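Handheld grippers on bedding, part 2: pads and linkage

The first part of these notes covered mounting and clock sync. Since then I have swapped the pads and gone back to cloth, mostly because Lemlem Dinsa read the first post and pointed out that rigid blocks tell you very little about a fingertip. She was right. A block forgives a pad that lands a few millimeters off. A hem does not.

Two pad sets went on the same handheld body. The Flivell pads are softer and have a fine texture. The Zundwood pads are stiffer, with a deeper tread, and they cost more. I cut both to the same outline and fixed them with the same tape, so the linkage and the encoder see no difference apart from compression. Each set got 200 grasps on folded cloth and the same again on flat cloth, logged through the McGrath controller at its default rate.
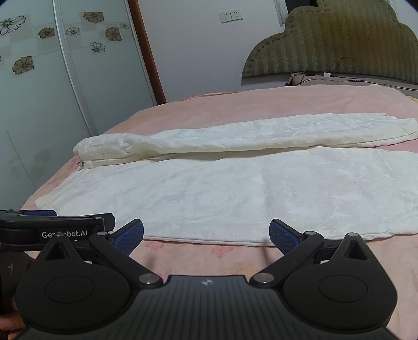 Pad stiffness matters less than approach angle, at least for cloth on a mattress. The mattress gives way under the tips, so the first few millimeters of travel go into the bed and the closing force only starts to mean something after that. With the stiff pads I had to press harder before the material gathered. A folded strip with a shadowed crease under it, like the one on the far side of the white cloth, offers one fingertip a place to go. The flat panel nearer the gripper has only its wrinkles and the rolled hem at the front, and there the soft pads did better on nearly every attempt. My usual failure with the stiff set was a clean slide over the top layer, with the encoder reporting fully closed and nothing between the pads.

Double layers are a separate problem. Both sets pick up two layers when one was wanted, and the encoder cannot tell the cases apart on thin cotton. The difference in final opening is smaller than the compression scatter of the soft pads. I tried averaging over the hold phase, which helped on the stiff set and did nothing on the soft one.

The linkage is the part I had underestimated. Play at the pivots shows up as a small sideways shift of the fingertips when the load reverses, for example when you lift and then lower without letting go. On a rigid part it disappears into the noise. On cloth it drags the fold. I re-tightened everything at grasp 670 and the shift dropped by half, so I now check the pins before each long run. The earlier numbers stay in the log, flagged, and I don't use them for the comparison.

Pillows came next, as the other extreme: a lot of volume, low stiffness, and a cover that slides over its own filling.

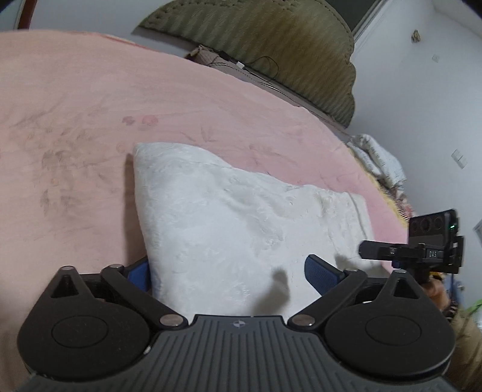 Does a pillow need a wider maximum opening than cloth does?
Less than I expected. The fingers only have to span a pinch of cover and filling, and a corner or a seam gives you that at half opening. Full opening helps when you want to squeeze across the body, but by then the pads meet at a shallow angle and most of the force goes into pushing the filling away.

The soft pads lose their advantage here. The stiff tread holds the cover better once the load comes on, and the soft pads roll at the edge. If I could keep only one set, it would be the soft one, since hems are harder than pillows and I can change my grip on a pillow.

Next is the Falevow controller, which samples faster and lets you set the encoder filter yourself. I want 1,000 grasps on it with a single pad set before I compare anything. The mounting holes don't line up with the current bracket, so there is an adapter to draw first. Target is October. Raw logs for the pad runs will go up with that post, along with the cutting outline for the pads.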